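About Plulemberg

Plulemberg is a small reissue label. We put out music that was recorded once, sold badly or only locally, and then sat in somebody's closet. Adesuwa Idahosa and Glykeria Vrettos started it after buying one too many "remastered" albums that sounded worse than the scratched copies they already owned.

We should say up front that we don't trust most of what gets said about reissues, including by labels we like. "Lost classic" usually means a record that sold poorly. Sometimes there was a good reason for that. We turn down far more tapes than we take, and being rare has never been enough to get a record onto our list.

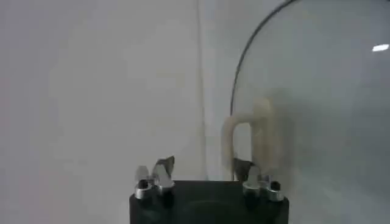 Gripper with two pale, pointed fingertips.

What we do

We go back to the earliest tape we can find and transfer it flat. Titilayo Okoro handles the transfers and most of the mastering. She doesn't make things loud and she doesn't take out hiss if the cymbals go with it. If all that survives is a cassette, the sleeve says cassette. You would be surprised how many sleeves don't.

Our biggest seller so far is the Clalari anthology, which has sold 2,774 copies. It has 26 songs, five of them never released before. A bigger label told us nobody would sit through that many. Maybe they don't – we have no way of checking, and neither did they.

We press vinyl when the band wants it and the numbers work. Often they don't. We're not convinced that a heavier record sounds any better, so we don't charge extra for one. 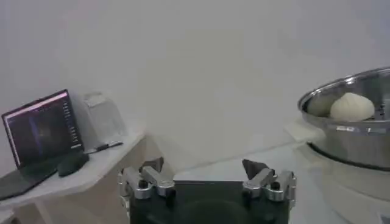 A gripper with silver links and dark gray fingertips.

How we pay

Bands keep their rights. We license a recording for five years, and after that it goes back to whoever made it unless both sides sign again. Statements go out every February, even when the amount on them is embarrassing. Chiamaka Okeke does the accounts and will explain any line of a statement to any band member who asks, including the drummer who left before the second single.

We don't pay for reviews or playlist spots. We tried a playlist service once, for the Bindow EP. It cost us $85 and brought in a lot of plays from listeners who never played anything else by anyone.

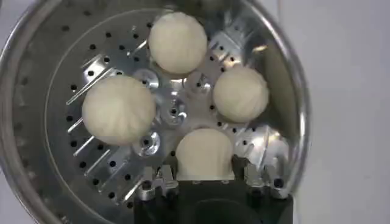
Streaming is the part of this business we understand least, and we suspect the people selling advice about it are in the same position. Our catalog is up on the usual services if the band agrees. Nel asked us to keep their album off, so it's on CD only and will stay that way.

Sending us something

Write first, and tell us who played on it, who paid for the session and where the tape is now. Please don't mail original reels until we've talked. Titilayo Shehu reads everything that comes in, and she is slow – expect to wait.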